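Zuletzt aktualisiert: September 2026

Zwischenbericht an den Fördergeber
Vorhaben Dagdag – Regelwerk für das Greifen biegeschlaffer Teile in gemeinsam genutzten Arbeitsbereichen
Arbeitspaket 3: Handhabung von Leitungen und Netzkabeln

1. Stand der Arbeiten

Im Berichtszeitraum wurde der Entwurf der internen Arbeitsvorschrift für das Greifen und Ablegen von Leitungen fertiggestellt und am Standort Nirnham in den Versuchsbetrieb übernommen. Die Vorschrift ergänzt die bestehende Risikobeurteilung der Zelle und ersetzt sie nicht. Sie gilt für Parallelgreifer mit Handgelenkkamera und für Kabel, die gebündelt oder lose zugeführt werden. Der Standort Uswood arbeitet bis zum Abschluss der Schulungen weiter nach der Fassung vom Mai.

Die Redaktion lag bei Corina Moldovan, die sicherheitstechnische Prüfung bei Asif Sandhu. Von den 33 Einwänden aus der ersten Umlaufrunde sind 23 eingearbeitet, die übrigen 10 betreffen die Ablage in tiefen Behältern und wurden in das Arbeitspaket 4 verschoben.

2. Inhalt der Vorschrift

Abschnitt 4 regelt den Griffpunkt. Ein gebündeltes Kabel ist am Mantel zu fassen, nicht am Stecker und nicht am Übergang zwischen Stecker und Mantel. Liegen mehrere Stränge zwischen den Fingern, gilt das Bündel als ein Teil, und die Greifkraft richtet sich nach dem empfindlichsten Strang. Leitungen unter Spannung sind vom Anwendungsbereich ausgeschlossen.

Abschnitt 5 behandelt freie Schlaufen. Sie dürfen beim Verfahren weder in das Gestänge des Greifers noch in den Nachbararbeitsplatz reichen. Vor jeder Bewegung mit mehr als reduzierter Geschwindigkeit ist das Kamerabild auszuwerten. Ist der Verlauf der Stränge unterhalb der Fingerspitzen nicht erkennbar, wird der Griff als ungeklärt eingestuft und das Teil abgelegt. 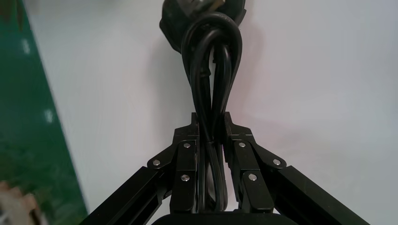

Abb. 1: Schwarzes Netzkabel, als Bündel zwischen den Greiferfingern gehalten; Sicht der Handgelenkkamera.

Die Einstufung »ungeklärt« war in der Umlaufrunde umstritten. Shiela Rivera hat für Nirnham eingewandt, dass sie die Taktzeit belastet. Die Projektleitung hält an der Regel fest, hat aber einen zweiten Kamerablick aus geänderter Handstellung als zulässige Klärung aufgenommen – vorausgesetzt, der Arm steht dabei nicht über einer Person oder einem besetzten Arbeitsplatz.

3. Erprobung

Geplant sind 1000 dokumentierte Greifvorgänge, davon liegen 672 vor. Jeder Vorgang wird mit Kamerabild, Griffpunkt, eingestellter Kraft und Einstufung abgelegt. Eine Auswertung nach Kabeltypen erfolgt erst mit dem vollständigen Datensatz. Bewertungen einzelner Vorgänge werden vorher nicht weitergegeben.

4. Abweichungen vom Plan

Die Schulung in Uswood verschiebt sich um einen Monat. Grund ist die verspätete Freigabe der Unterlagen durch die Firma Jikton, die die Steuerung der dortigen Zelle betreut. Mehrkosten entstehen nicht. Die Zuständigkeit für die Schulung ist von Imelda Mercado auf Mylene Mercado übergegangen, Anfragen bitte entsprechend adressieren.

5. Nächste Schritte

Abschluss der Erprobung in Nirnham, danach Überarbeitung der Abschnitte 4 und 5. Für die Kraftgrenzwerte in Anhang B fehlen noch Herstellerangaben zu zwei Kabeltypen; bis zu deren Eingang gilt der jeweils niedrigere Wert der Tabelle. Der Anhang wird mit dem nächsten Bericht vorgelegt.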